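Progress report, second period: Floltmont toy workshop
Prepared by Valentina Urrutia for the Ernance fund

In this period we continued the work on the wooden block sets for the play groups in Medina. In the last report I wrote that the paint was our biggest delay. This is solved now. The new red dries well, and the dark green needs only one more coat than we planned.

We have finished 110 sets until the end of August. The plan was 600 blocks in red and 600 in dark green, and both colors are complete. The blocks are kept in metal bins before they go into bags, and we prefer these bins to the cardboard boxes we had in spring — the boxes became soft at the bottom and two of them broke.

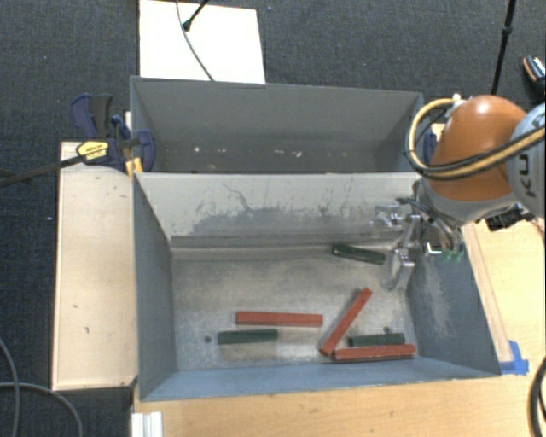

The bins are older than the rest of our equipment and have many marks, so we asked Grerkulum for a price for new ones. Their offer was higher than expected. For the moment we clean the old ones and keep the money for sandpaper and cotton bags.

Two points are still open. First, 37 blocks came back with rough corners and must be sanded again by hand. Second, the play groups asked for a few smaller pieces in each set, and I would like your agreement before we cut more wood. The extra cost is roughly 7 percent of the material budget.

The next delivery to Medina is prepared for the morning, and I will send you the signed list after it.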